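Sirnorville Opens Shared Laundry and Linen Library on Mottram Street
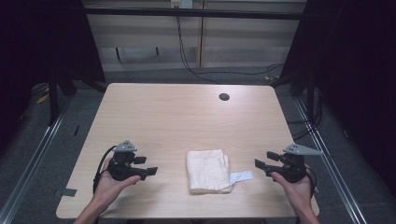 Saoirse Quinlan
Communications Lead, Julon Housing Trust

SIRNORVILLE – Families on the east side of Sirnorville will have a place to wash, dry, fold and borrow household linens when the Mottram Street Laundry opens its doors in April. The new shared laundry, run by Julon Housing Trust, takes over the ground floor of the old Drutia shoe store, which has stood empty since the store moved across town.

The idea came out of a tenant survey last winter. Julon asked residents what would make the biggest difference to their week, expecting to hear about parking or bus times. Laundry came first by a long way, and 300 households have already signed up for a membership card!

"I used to carry two bags up the hill and back with a toddler on my hip, and I know half my building did the same," said Cúc Lò, who chairs the Mottram Street Tenants' Group and helped plan the layout. "When they told us we were getting the corner store, with those big front windows, I called my sister before the meeting was even over."

The laundry has 36 washers and dryers, including extra-large machines for comforters and sleeping bags, plus long folding tables set at two heights so that people who use wheelchairs or prefer to sit can work comfortably. A play corner sits next to the dryers, within easy sight of the tables. Members can book a machine by phone, online or at the front desk, and drop-ins are welcome whenever a machine is open.

Along the back wall is the part the team is most excited about – the linen library. Members can check out towels, sheets, tablecloths and blankets for up to three weeks, the same way they would borrow a book. It is meant for the times when a household suddenly needs more than it has: grandparents visiting, a new baby, a graduation party, a move into a first apartment. Borrowed items come back unwashed, and the staff takes care of the rest.

"We put out a call for good-quality linens and the response was wonderful," said Kathleen Hennessy, director of Julon Housing Trust. "People brought in things they had been saving for years, some still tied with ribbon. There is a yellow checked tablecloth in there that I have my eye on for my own birthday."

Nearly 50 local people took part in sorting and mending days over the winter, led by retired tailor Duyên Đồng. She will stay on to teach a free mending class in the evenings, covering hems, buttons, zippers and patching worn sheets. Beginners are very welcome, and sewing machines are provided.

A wash costs $5 for members, detergent included, and borrowing from the linen library is free. Membership is open to anyone living in Sirnorville, whether or not they rent from Julon. Opening hours are 6 a.m. to 10 p.m.

Donations of clean towels and twin or full sheets are still needed, and can be left at the front desk. Pillows cannot be accepted.

For interviews or a tour before opening, contact Aisling Brophy in the Julon Housing Trust press office.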